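Gremomance Support
Ticket: Profile photos rejected after upload, matches hidden
Opened by: Zyanya Arellano
Assigned to: Melquiades Salinas
Status: Closed
Opened: Mon 29 January

Report
Member can log in and read old messages, but the match queue is blank. Profile banner reads "Your profile is not visible to others." All photos show the gray "In review" label. Member has a paid plan and asks for the lost days to be credited.

Log

Salinas: Account is in good standing, no blocks or reports. Distance filter set to 62 miles, age filter normal. Queue is blank because visibility is off, and visibility is off because the profile has no approved photo. Filters ruled out.

Salinas: Asked member to remove all photos, sign out, reinstall and upload one new portrait. Same result on app and web. Not a cache problem.

Ochoa (photo review): Uploads reach the review queue and come back with code 9, "no face found." The code is correct for some of the member's older pictures but not for the new portrait. Checked the stored file – it is a clean head-and-shoulders shot, well above the minimum size.
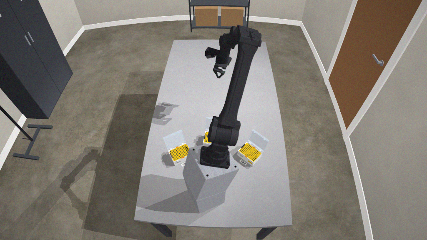 Ochoa: Face check on our side runs once per profile, on the lead photo, and the result is then copied to every other photo in the set. A lead photo with no person in it fails the whole set. Deleting the lead photo should clear the stored result. On this account it did not.

Salinas: Confirmed with a test profile on Guta. Non-face lead photo, then delete, then portrait: code 9 stays. Portrait first on a fresh profile: approved. Sent to Cárdenas.

Cárdenas (engineering): Stored result is keyed to the photo slot and survives a delete. Introduced with the Rumeck release. Patch now keys the result to the file. Cleared the old value on this account by hand and reran review.

Salinas: Portrait approved. Banner gone, queue loading. Plan credited for the days hidden. Emailed member.

Arellano: Matches are back on my phone. Web still showed the banner until I signed out and in again. Fine now, you can close it.

Open item: other affected profiles to be cleared in batches of 100. Owner: Cárdenas.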